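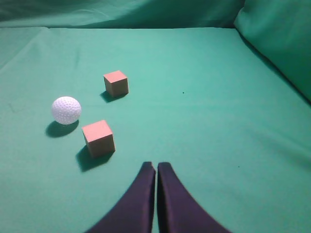 Sicherheits-Checkliste Greifarm-Station, Tag der offenen Tür, Halle Meltport
Rundgang: Nelly Lozano, Oddur Kárason
Termin: Dienstag, vor Einlass

Liebe Kolleginnen und Kollegen, wie jedes Mal habe ich die Anmerkungen gleich unter die Punkte geschrieben, und wie jedes Mal sind sie etwas länger geraten als gedacht. Lest sie bitte trotzdem!

1. Not-Halt am Bedienpult erreichbar: in Ordnung
Oddur hat ihn zweimal gedrückt, der Arm stand beide Male sofort. Den zweiten Taster auf der Besucherseite bitte noch mit dem gelben Schild versehen.

2. Absperrung, Abstand zum Tisch: Mangel, behoben
Das Band hing an der Fensterseite zu nah. Wilson hat es um 40 cm nach außen versetzt, und jetzt kommt auch ein langer Kinderarm nicht mehr heran.

3. Geschwindigkeit im Vorführbetrieb begrenzt: in Ordnung
Eingestellt sind 400 mm/s. Für meinen Geschmack dürfte es gern noch gemütlicher sein, aber Consuelo meint, dann laufen uns die Schulklassen weg.

4. Arbeitsfläche und Vorführteile: in Ordnung, mit Bemerkung
Golfball und Würfel sind freigegeben. Das grüne Tuch wirft hinten rechts eine Falte, die bitte vor der ersten Gruppe noch einmal glattziehen und die Fläche kurz abbürsten. 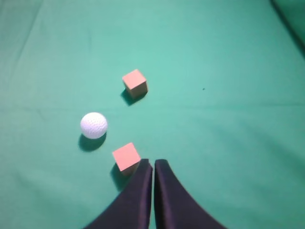

Zu Punkt 4: Golfball und zwei Würfel auf dem Tuch, Greiferfinger neben dem vorderen Würfel.

5. Kabel und Stolperstellen: offen
Die Leitung zum Bildschirm läuft quer über den Gang. Eine Kabelbrücke liegt im Lager, Regal 41. Felista kümmert sich darum, vielen lieben Dank schon jetzt!

6. Aufsicht während der Vorführung: in Ordnung
Immer zu zweit, eine Person am Pult, eine bei den Gästen. Wer Pause machen möchte, ruft bitte die 733 an und wartet, bis die Ablösung wirklich dasteht.

Freigabe der Station: ja, sobald Punkt 5 erledigt ist.
Gezeichnet: N. Lozano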